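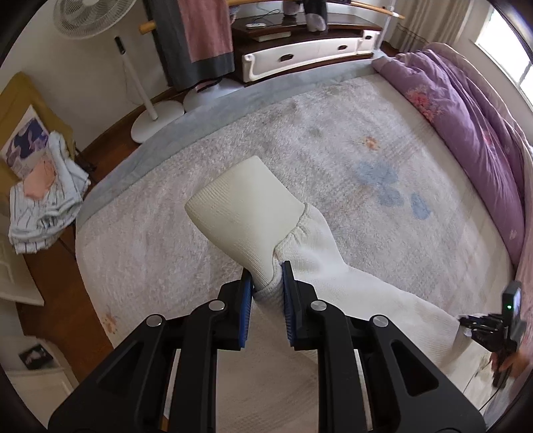

Product review: Skitbridge paired hand grippers and chore software
Published 2019-03-07
Wikgate Centre for Domestic Equipment

The Centre was asked to assess whether the Skitbridge system is ready for use in ordinary homes. The system has two parts. The first is a pair of hand-held grippers, with which a person carries out a chore so that it can be recorded. The second is a software package which uses the recordings to drive a two-armed machine. The machine supplied to us was the Lucero bench unit. Testing began in November at our Stilereck premises and covered bedroom laundry only.

The grippers are the better part of the product. The jaws close evenly, and the ribbed blue pads hold knitwear without pulling threads. Our testers learned to fold a towel with them in one afternoon. Sleeves took longer. A jumper has to be held at the cuff and again further along the arm, and both hands must then move together or the garment twists. Thick cuffs were easily held. Thin hems on cotton shirts often slipped, and the supplier should look at this before the next version.

We recorded 3,000 folds in all. Staff found the grippers tiring after long sessions, and the cables need more care than the manual suggests.

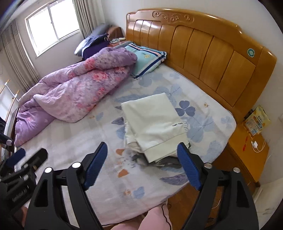 Beds present a particular difficulty for the machine. White cloth on a pale printed sheet offers little contrast, and a bunched quilt has no fixed shape from one day to the next. In our trials the Lucero unit dealt well with flat towels placed singly on a plain table. Out of 100 attempts at a towel lying on a made-up bed, it completed fewer than half to the standard we would expect of a careful adult. With jumpers the outcome was poor. It completed 5 in the same number of attempts, and on several occasions it took hold of the bedding as well as the garment.

Speed is also a concern. A single towel took the machine several minutes, and a member of staff had to remain in the room throughout. No household would save time on these terms.

The Centre therefore recommends the grippers to colleges and workshops that wish to study handling tasks. The pads can be changed without tools, the joints showed no play at the end of testing, and spare parts arrived promptly. We do not recommend the complete system for domestic use at present. Sorting, turning garments the right way out and putting them away were outside the scope of this review.

Rating, grippers: good
Rating, complete system: not yet suitable for the home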